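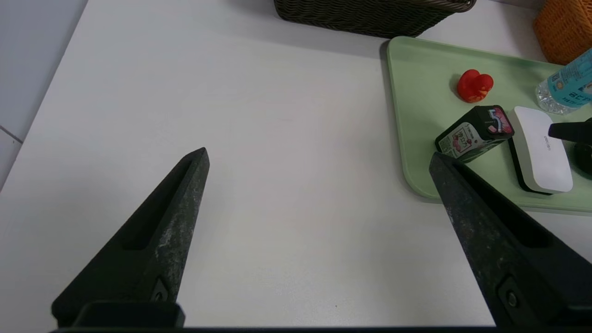
Fallow FAQ

Quick answers, updated in July. More when there's time.

What is Fallow?
A way of training pick-and-place policies on fewer demos. We drop the stretches where the arm is just waiting or drifting, train on what's left.

How much data?
2127 demos total. Tabletop stuff only, household items, trays and baskets.

Does it beat the baseline?
On sorting, yes. 15 points higher success than the same policy trained on everything. On stacking no real difference. Both are in the results table, please read the stacking row before emailing.

Which cameras do I need?
Wrist view is enough to reproduce the main result. Overhead view helped a little with baskets, didn't help with trays.

My fingers are scuffed / differnt color from yours. Problem?
Shouldn't be. We trained with worn fingers and new ones mixed. Shape matters more. Very wide tips did badly on small boxes.

What about clear objects?
Weak spot. Clear bottles fail a lot more than printed boxes. Working on it, no date.

How long does training take?
35 hours on one GPU. Filtering step is extra but short.

How many seeds?
5. Spread is in the appendix.

What's the difference between Fallow and Dodon?
Dodon is the filter. Fallow is the whole recipe, filter plus training. You can run Dodon by itself on your own logs.

Can I use my own logs?
Yes if they have gripper state and timestamps. No timestamps, no luck, the filter needs them.

Who do I ask about the code?
Pongsak Phromma. Put "Fallow" in the subject line or it gets lost. Include your config file and the full error, not a screenshot of teh last line.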